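Répéter avant d'installer : l'offre de simulation de Skullia

Avant d'immobiliser une cellule robotisée, encore faut-il savoir ce qu'elle saura saisir. Skullia propose aux ateliers un environnement virtuel, loué par périodes de 18 mois, où chaque tâche de préhension est jouée à l'écran. L'offre comprend 98 exercices, du tri de petites pièces à la manipulation d'objets superposés.

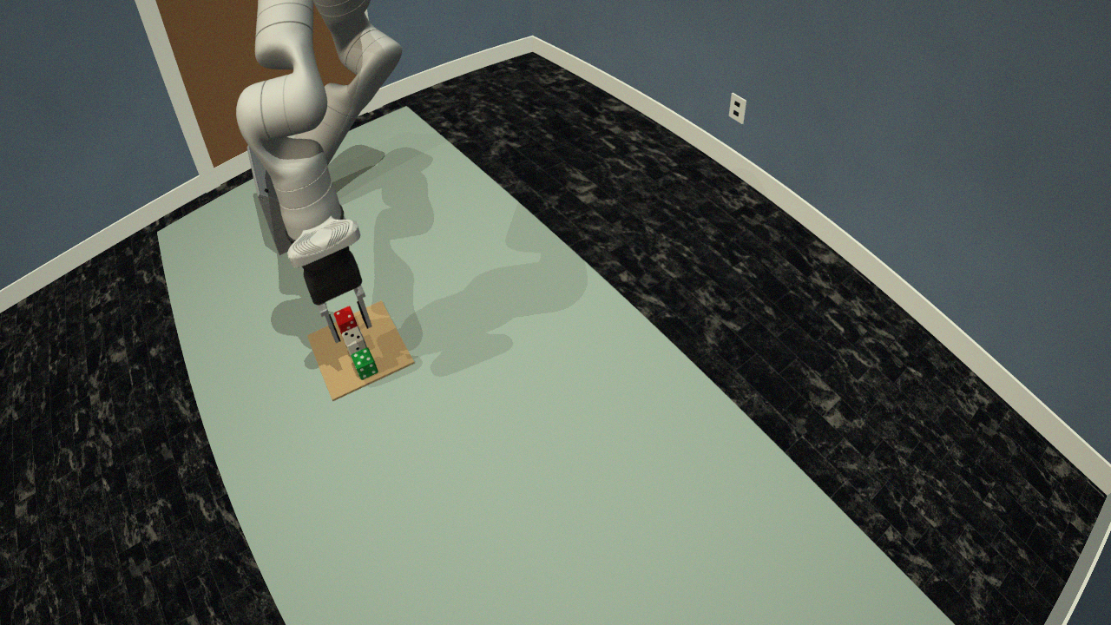

Exercice de préhension simulé : trois dés sur un plateau, sous la pince du bras.

La maison Sequeira, fabricant de jeux de société établi depuis 1925, compte parmi les premiers abonnés. Son directeur technique, Amândio Cardoso, apprécie la diversité des points de vue — vue d'ensemble ou vue rapprochée, au ras des doigts — et regrette une documentation encore sommaire.
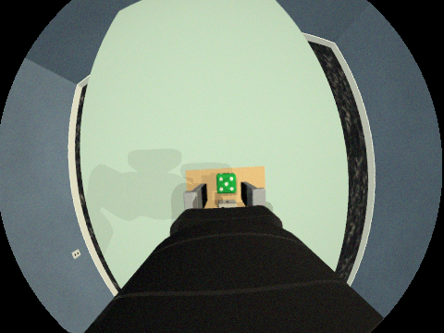

Le réglage de l'ouverture des doigts demeure l'étape la plus délicate. Gerardo Tan, responsable du produit, recommande d'y consacrer deux séances avant tout essai sur machine réelle. Une version destinée aux établissements de formation est attendue en décembre.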